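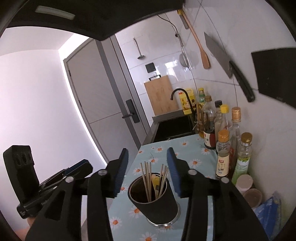
Search this site Search Enter keyword

Kitchen walk-round: checklist and comments
28th September, by the Induvdale kitchen page

I did the July check in a hurry and paid for it later, so this time I took the whole morning and wrote things down as I went. It's the same list we always use at Induvdale, with my comments after each line. OK means OK, FIX means I want it done before the next check, and WATCH means I'm keeping an eye on it.

1. Counter by the sink, kept clear enough to work on – OK
Plenty of room to put down a chopping board, even with the bottles along the wall.

2. Tablecloth – WATCH
I love this one (daisies with orange centers, on a light blue-green) and I'd be sad to see it go, but a cloth on a counter needs checking every time. Lift the corners, feel underneath for damp, look for scorch marks. All fine today. The side toward the sink gets the splashes, so please wipe there first. No hot pans on it, ever!

3. Utensil cup stands steady – WATCH
The black one with the silver ring at the base. I gave it a little push and it rocked more than I'd like. Chopsticks are light, so they're no trouble, but please don't load it up with ladles.

4. Utensil cup, inside – FIX
Tip everything out and look at the bottom. There was a bit of water in there, maybe a spoonful, and wooden chopsticks sitting in that go gray at the ends. Rinse the cup, dry it upside down on the rack, then put it all back.

5. Chopsticks and wooden handles – OK
I ran a thumb down every stick. No splinters, no splits, no black spots. Anything that feels furry after washing goes in the trash, even if its partner is still good.

6. Bottles along the wall – FIX
Caps on tight, yes. Necks wiped, no. The soy sauce was sticky, and so was the shelf paper I found folded up behind it. I'd also like the tall ones at the back – I caught one with my sleeve in July and I'm still finding sesame oil. Open dates go on a Grotum label, stuck low down so it doesn't cover the print.

7. Oil, amount kept out – OK
We said no more than 500 ml by the counter and the rest in the cupboard. Good.

8. Outlets and cords – OK
Nothing trailing near the sink. The Vurkex kettle has had its cord shortened at last, hooray.

9. Fire blanket – OK
On its hook, tag number 1684, pull tapes hanging free. I did have to move an apron off it.

10. Under the sink – WATCH
Dry today, but the trap has a white crust on it. I'll put a paper towel under there and look again.

So that's 2 to fix and 3 to watch. I'll do the bottles myself this afternoon, and the cup is drying on the rack now.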